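3.2. Superficies y fondo textil

El estudio de Trindmont compara el mobiliario de trabajo con los paños impresos que lo rodean. El tablero, suministrado por Okgate, se revisó el primer día de septiembre.
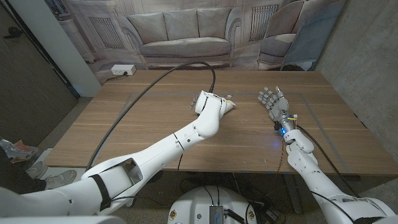
La delimitación del área útil sigue el criterio de Greenberg para mesas de uso compartido. Se prefirió la cinta al trazado con lápiz, que se borra con la limpieza. El rectángulo de cinta gris abarca la mayor parte del tablero y deja a la vista la veta fina de la madera clara.

El desgaste se anotó en una escala de 3 grados.

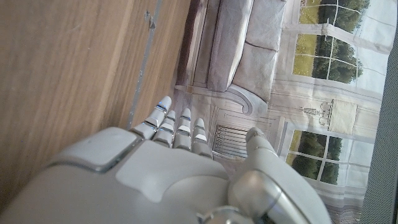

Figura 6. Superficie de madera color miel, con veta fina y pequeñas rozaduras.

El paño procede del taller Mamani. Se cuelga sin bastidor, por lo que la planitud depende solo de su propio peso. Las ondulaciones alteran la lectura de las líneas rectas del motivo arquitectónico.
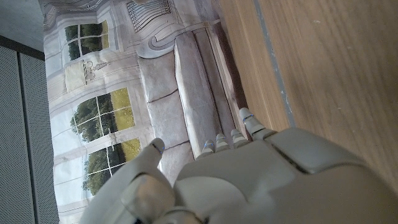

Figura 7. Paño con fachada clásica de piedra impresa; se aprecian arrugas y el borde izquierdo ondulado.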